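The year we stopped buying rugs

My mother-in-law had one rule about carpet, and it was that you should never, ever choose it from a sample the size of a slice of toast. I thought of her a lot this spring, when we finally gave in and replaced the carpet in our living room after (I'm embarrassed to write this) a good twelve years of covering up the worn spots with rugs.

It started the way these things do with us. A rug went down over the thin patch by the doorway. Then a second one went down where the sofa used to be, and a third to hide the place where a houseplant had been overwatered by somebody who shall remain nameless but whose initials are the same as mine. By last winter we were walking on more rug than carpet, and every one of them slid. Gregor caught his toe twice in one evening and said, in that mild way of his, that perhaps we could look into it.

So I looked into it! I called Marion Leckie, who laid the floors at the old library and still does a few houses when her knees allow, and she came over with a tape measure and a bag of sample squares from Ulwood. She told me to lay them on the floor and leave them there for a week, and to look at them at breakfast and again with the lamps on. The one I had loved in the store turned a sort of oatmeal pink after dark. I would never have known, and I would have been stuck with it for another twelve years.
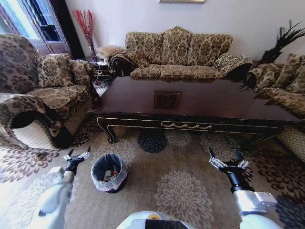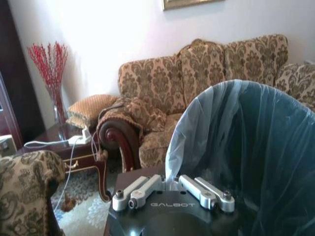 Sheena Urquhart
Writer, mender and keeper of this blog

The money part, for those of you who always write in to ask: we had put aside $500 for the padding and the fitting, and the padding alone ate up 200 of it. Marion says people always want to skimp there and I was all ready to be one of them. But she had me stand on the cheap kind and then on the thick kind in my socks, and that was the end of that conversation. The carpet itself was a remnant, end of a roll, and I do recommend asking about remnants if your room is on the small side – most places keep them in the back and don't mention it.

The day before the fitting we carried everything out into the hall, and I found four pencils, a library card from before we were married, and an astonishing amount of grit. I had vacuumed that carpet faithfully. Marion just laughed at me and said grit goes down and stays down, and that slow passes in two directions will get more of it than racing around the way I do. I have slowed down, mostly.

The rugs have gone to Lewis for his workshop, except for the little striped one, which I couldn't part with and which is now in the laundry room. It slides in there too. I've bought some of that rubbery mesh to put under it and will let you know how it goes.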